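Filed under: Bench Notes / Equipment & Spending

April 27, 2019

Long talk with Raili this morning about what we can buy before the budget closes in October. We have 3,000 left and I'd love to spend it all on a second arm, ha, but that's a dream for another year. So, fingers first! I keep filing the ones we have by hand and I'm sick of it.

Two quotes so far. Bravon wants 830 for a full set of thin fingers plus the mounting plate, delivery in 17 days. Norness is cheaper on paper, but the plate is extra and they never answer the phone (Kamran has tried twice). I'm leaning Bravon. Raili wants a third quote from Ahonen before she signs anything, fair enough, I'll write to them tonight.

Also on the list: a spare gray slot panel, 200 from Vonavetti if we take it without the feet. We don't need feet, ours goes up in front of the ribbed aluminum anyway. Kamran says wait and print our own. I say he has said that about everything since I got here!
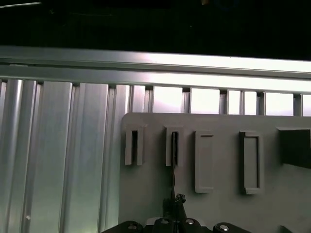 Robotics Workshop, Fixtures and Tooling Group

Slot two with the thin black finger in it. I want the new fingers at least this slim, so I'm putting that in the order as a hard limit and asking for a drawing up front. Need to measure the slot openings properly too, with the good calipers, before I send Ahonen anything.

Still to do: ask Raili which account the panel goes on, and get Norness to put a price on that plate in writing.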